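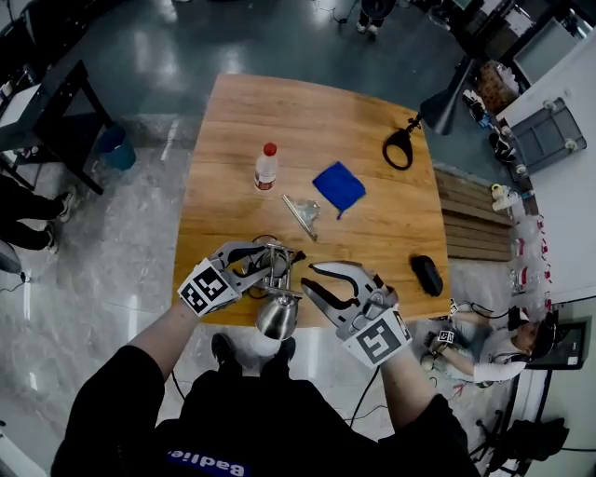 One of our Pustolham regulars reckons the kettle is always the last thing anyone wipes down, and I had to laugh, as mine at home is a shocker!

So I'm pretty chuffed to tell you that Rokbridge is bringing its Clear the Table mornings back in May. Bring a bottle, a blue microfibre cloth and whatever has been piling up on your own table (glasses cases, odd cords, crumpled plastic bags, the lot) and we'll sort it together over a cuppa. Doors open at 9 am at the Thoroddsen Rooms and we finish by noon.

We've got 69 places each morning, and some 300 neighbours came along last year, so get in early. Entry is $2, kids free, and there's plenty of parking around the back.

Bookings and media enquiries: the Rokbridge front desk, Pustolham.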